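作業台メモ 布ものを腕2本でたたむときのコツ

更新 2021年8月6日

Grestisの布たたみ実験で分かったこと、忘れないうちに書いておきます。急いでるので箇条っぽいです。数字は最後のほう。

台の準備
・台の上は無地のグレーの布張りで。白い天板だと白い縁取りが消える。縁が取れないと最初のつかみ点からずれます。
・テープの跡、糸くず、先に取る。コロコロで一往復。
・照明は真上だけにしない。しわの影が出なくなる。斜めから一灯足すだけでだいぶ違う。

つかむ場所
・手前側の両端。肩と裾。これが一番安定。
・真ん中をつまむのはやめたほうがいい。持ち上げたとき三角に垂れて、戻すのに手数が増える。
・縁取りの厚いところは指を少し深めに。浅いと滑る。深すぎると下の一枚まで拾う。加減は布ごと。
・裾が二重に折れてるときは、先に角を外へ引いてから。いきなり持ち上げない。

引っぱりかた
・左右同時に、ゆっくり。片方だけ先に動かすと布が回る。
・ぴんと張ったらそこで一拍待つ。待ちを入れた手順のほうが、入れない手順より折り目がそろいました。今回いちばんはっきり出た結果。
・張りすぎ注意。メッシュっぽい生地は戻りで波うつ。

プリントもの
・大きい番号や文字のある服は、そこだけ硬い。折り線をプリントの上に置くと開いてくる。ちょっとずらす。
・文字を目印にして向きを判定する方法も試したけど、しわで文字がゆがむと外しやすい。襟ぐりの形で見るほうが当たる。。

教えるとき(手本の録りかた)
・手本は人が操作して録る。うまい回だけ残すのはだめ。つかみ直しの回も入れる。入れたら失敗からの戻りがよくなった。
・服の置き方は毎回変える。横向き、裏返し、くしゃくしゃ。きれいに置いた手本ばっかりだと、きれいに置いた服しかたためない子になります。
・同じ人が続けて録らない。手ぐせがうつる。Pisembyの部屋で録った分は全部おなじ速さで、あとで困りました。

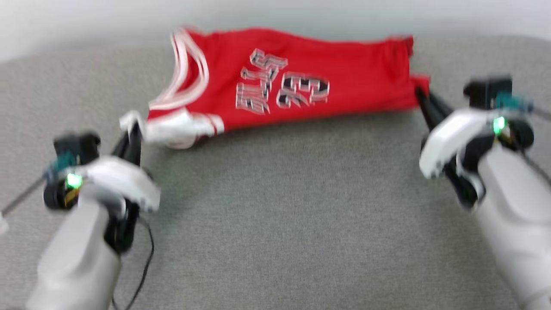
Olbridge 布もの作業班

赤いタンクトップ型のバスケ用ユニフォーム、横向きに置いて、手前の肩と裾をつまんでるところ。襟が左、裾が右。肩の白いところは指のまわりで盛り上がるので、つまむ量は少なめから試してください。番号は23、文字も番号も横倒しになる置きかたです。

数字まとめ
・手本 1424回
・うち学習に使ったもの 934回(残りは確認用と、カメラがずれてた分)
・服の種類 17
・待ちを入れた手順での失敗は、最後の確認でほぼ9回に1回。待ちなしはもっと多い。こっちは集計し直し中なので数字はまだだしません。

片付け
・指先のゴムは毎日ふく。糸くずがつくと急に滑りはじめる。
・ケーブルは肘の外側に逃がす。たるませすぎると布をひっかける。
・台の布張りは霧吹きして手でのばす。アイロンは当てない、テカる。

タオルと靴下は別ページにします。靴下はMudaliarの台でやり直してからそっちに書きまます。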